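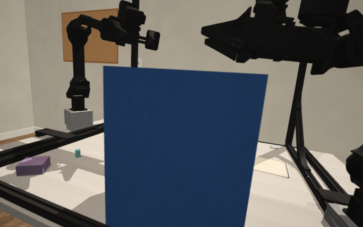

Print this page | E-mail this page

The Gruno Benchmark

The line started at the bolt in the north wall of the pumping station at Drekus and ran along the river road to Gruno. It had been leveled every third year since the dam was raised. The instrument was a Tomaszewski automatic level, old but in adjustment. I carried out the two-peg test on it each morning before the sun reached the road, and entered the result at the top of the page.

My rodman that spring was Ezequiel Peñalver. He was older than I was and had walked the line more times than anyone at the office. He could hold a rod plumb in a crosswind without looking at the bubble. I asked him to look at the bubble anyway, and he did.

The work is simple to describe. The level is set up between two points. The rod is read on the point behind, then on the point ahead. The difference is the difference in height. The instrument is then carried forward and the process is repeated, some hundreds of times, until the far end of the line is reached. Then the party turns around and levels back to the start. The two results are compared. They should agree.

We reached Gruno in the second week of March. The benchmark there is a brass disk set in the step of the old customs house, with a dimple at the center where the foot of the rod sits. The record gave its height to the millimeter. My forward run put it 14 millimeters lower.

I checked the arithmetic twice at the kitchen table of the boarding house. Then I checked the sums of the backsights and foresights against the running heights, page by page. There was no slip. A misread rod usually shows up as a round number, a decimeter or a whole meter. This was not a round number.

On the return run the weather was overcast and still, with very little shimmer over the road. I shortened the sights to reduce refraction and balanced each one by pacing. At Drekus we closed on the bolt within 3 millimeters, which was inside tolerance for that distance. The line was good. The disk at Gruno had gone down, or the record was wrong.

I put this to Peñalver while we were wiping down the tripod legs. 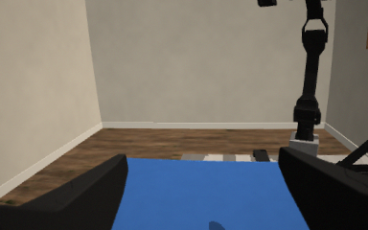 Peñalver said the disk had not gone down, and the record had not been wrong when it was written. The step had been taken out and put back. He had seen the mason do it, the winter the Skivuleo came over the embankment, and the mason had bedded it in fresh mortar and tapped it until it looked level with the door.

I asked why this was not in the file. He said that he had told the previous observer, and that the previous observer had written it down. He had watched him write it.

The file was at the district office, in a gray box with the name of the line on the lid. I went through it that evening. The previous observer's field books were there in order, all in the same small upright hand. The final book for Gruno had the forward run and the return run, the temperatures, and a sketch of the customs house with an arrow to the step. At the foot of the page was a remark in pencil, erased. Under a desk lamp held low to the paper I could make out the word "mortar" and part of a date.

The published height for that year was the same as the one before it, and the same as the one before that. A change of 14 millimeters in a disk beside a river below a dam would have required a report. The report would have required a second party, a new line from bedrock, and a closure of the embankment road while the work was done. It was a dry year for money. I do not know who used the eraser. The pressure marks of the pencil were still in the paper, and the rubbing had been done carefully, in one direction.
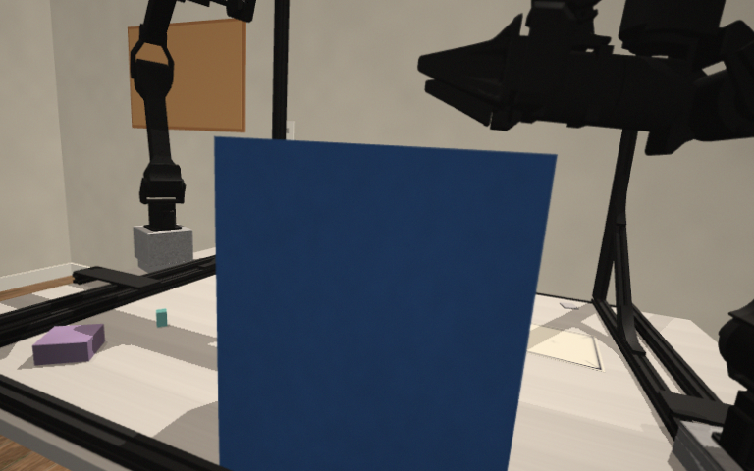
There were two ways to proceed. I could publish the new height with a note that the mark had been disturbed, in which case the old heights would stand up to the flood and the new one after it. Or I could set a fresh mark and abandon the disk. The manual preferred the second. It said that a disturbed mark has no history, and it gave a form for destroying one, with a space for the signature of a witness.

I drilled the new hole in an outcrop above the ferry landing, 20 centimeters deep, and set a steel rod in it with grout. Peñalver kept the hole clear with a length of rubber tube, blowing the dust out between passes of the drill. We covered the rod with a box and waited 5 days before taking a reading. During that time I wrote out the description: distance from the landing, distance from the road, bearing to the church tower.

The manual also said that the old disk was to be removed, or defaced so that it could not be used by mistake. I took the cold chisel to the customs house in the morning. Peñalver stood on the road side of the step with the rod upright in front of him, as he would for a reading. I told him that the rod was not needed.

He asked whether I would take one more sight to it first. I explained that the value would have no use in the adjustment. He did not move the rod. After a while I went back for the level. 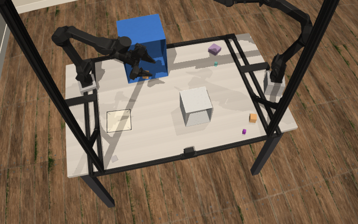
It took longer than usual to set up, as the ground by the wall was soft and one leg kept settling. I waited for the compensator to come to rest and read the three wires. Peñalver had his eye on the bubble. I read them again in reverse order, and he wrote the figures on the back of his hand with a ballpoint pen and then copied them into the book himself, on the last ruled line, under the sketch I had made of the step.

The mean agreed with my first value to half a millimeter.

I made two cuts across the disk with the chisel, through the dimple, and filled in the form. He signed as witness. Then he shouldered the rod and asked which side of the road I wanted him on for the run up to the landing, and I said the river side.

Posted 15 May 2019

This site uses cookies to remember your reading preferences. By continuing to browse you agree to their use. Accept | Learn more

Contact | Copyright of each story remains with its author | Back to top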